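Kellow Surface Cleaner Concentrate, 400 ml
Item 3412
Sold by Atetti
Ships Monday through Friday, closed Sunday

The maker's leaflet says Kellow "restores the original life of any surface." We don't know what that means and we wouldn't buy it for that. It is a mild cleaner in a squeeze bottle. It takes off coffee rings, pencil, and kitchen grease if you get to them the same week. Old marker is another matter, and we have yet to see it lift a burn.

Mixing: 6 ml to a quart of warm water for everyday wiping, 8 ml for grease. The cap has a measuring line, but it's hard to read, so use a teaspoon and accept that you'll be a little off. The leaflet also suggests using it undiluted on "problem areas." Intan Simanjuntak tried that on our own packing bench and got a sticky patch that took three rinses to remove.

Suitable for: sealed wood, laminate, painted metal, glazed tile.
Not suitable for: oiled or waxed wood, bare aluminum, marble.
Scent: listed as "mountain linen." Smells like soap.
Refill: fits the Moradi spray bottle, sold separately.

The Arkalero cleaner costs less and does nearly the same job on tile. Kellow rinses off easier, in our opinion - that's the main argument for paying more. Knut Kleinschmidt in our returns department still prefers dish soap.

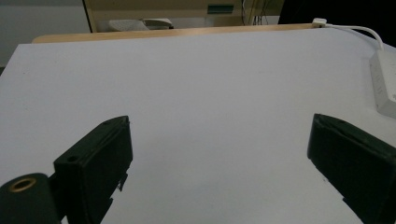 Streaks are the usual complaint with any concentrate, and Kellow is no exception if you mix it too strong. Dark tops give it away under a lamp, while pale ones tend to hide the film until it starts holding dirt. On a large white tabletop like this one, we'd work in small sections with a well-wrung cloth, then go over each with plain water. The label says no rinsing needed. Rinse it anyway.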